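When an organisation asks me to look at its plan for buying robots, I open the spreadsheet first and I go to the line for simulation. Usually it is the smallest line, and sometimes it is not there at all. The arm has a line, the gripper has a line, the freight and the table have a line. Simulation is written as "software, free", or it is hidden inside somebody's salary.

I want to argue that this is the wrong way around, and that for the first year the simulated work should be the biggest thing in the budget after wages.

My own experience is small but it is real. In June our group at Onuoha had to choose between two grippers, one from Skokix and one from Bovberg. The price difference was $431 for each unit, and we needed six. My colleague Olumide Garba had already prepared the order for the cheaper one. I asked him to wait until we had tried both in simulation, with ordinary household things and not with the grey cubes that every supplier likes to use.

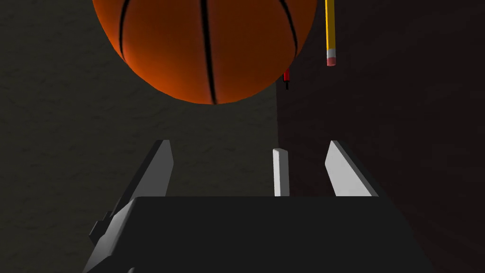 *Simulated view from behind the gripper: basketball and pencil, fingers open.*

A ball and a pencil are a good pair for this purpose. One is much too wide for many grippers, and the other is so thin that a small error of position becomes a failure. If your purchase is justified by the sentence "it will handle everyday objects", then somebody must write down which objects, and somebody must try them before the money leaves. We made our list before we asked for quotations. I recommend this order to everybody, even if the supplier is impatient.

The preparation of these rendered rooms cost us 390 hours of staff time. I know that this number makes finance people unhappy. They see a salary going into pictures of a basketball. But I ask them to put another number beside it: a single repair visit for a damaged wrist was quoted to us at $664, without parts, and in simulation you can damage the wrist every morning before coffee.

There is a second argument, and for me it is the stronger one. Simulation teaches you what you forgot to buy. It was while working through the camera views that we understood our plan had one camera too few, and that the lighting line was a guess copied from an older project. None of this was in the supplier's brochure. A brochure shows the arm on a clean white background, where nothing stands behind anything else. 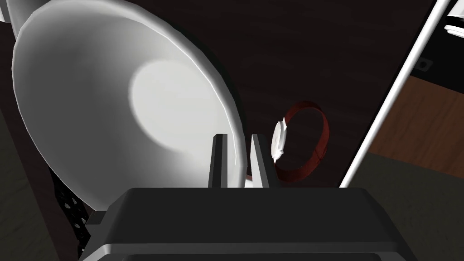
**By Hauwa Dauda** | Opinion | 1 September 2026

Consider the second view. A lamp shade takes half of what the camera can give you, and a watch with a dark red strap stands close to one finger, with a dark panel behind it. The strap nearly disappears into that panel. A planner who looks at this will ask different questions about the cameras than a planner who has only read the data sheet. Can we light the table from another side? Do we need a second view of the fingers? Each of these questions has a price, and it is cheaper to hear the price in the planning stage.

I must be fair to the other side. Olumide says that a simulator is also a kind of brochure, only one that we have written ourselves. Friction is approximated, straps and cloth behave too politely, and a team can spend a year improving its virtual room and never touch a real object. I have seen this happen in another group and it was sad to watch. For this reason I do not propose to delay the hardware without limit. I propose to buy one arm early, keep it beside the simulator, and release the money for the others only when the two agree well enough on your own list of objects.

It should also be said who pays when the plan is wrong. The supplier is already paid. The director has moved to the next project. It is the technician who stays with six grippers that do not open wide enough, and who must explain every week why the work is slow.

We now use Jodari for our budget templates, and I have asked for one change in the form. Simulation will have its own line, above the arm, with hours and a person's name next to it. Olumide has agreed to try it for one purchase – the cameras – and the form goes to finance with his signature and mine.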